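Notebook: paper money bench, Brullton notes
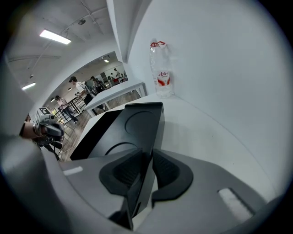 Altdale, February

Went through the Szekeres lot again. The seller's sheet calls the Brullton five "crisp, original, scarce." I'll give it scarce. Under the side lamp there are 2 vertical folds, pressed, and the top margin is too bright for the rest of the paper. I'd say washed. Grade 23 on the holder seems generous.

Asking 4,000. The only comparison offered is the Plilness sale, where the note had both signatures in ink. Ours has one left, and that one is faint. Don't see how those two belong in the same sentence.

The claim that 70 are known comes with no source. Old census, maybe, or a guess that got copied. Asked for serial numbers, no answer yet.

To do: weigh against the other Brullton note, check the margin under UV, get the back scanned again at higher resolution. No offer before Monday.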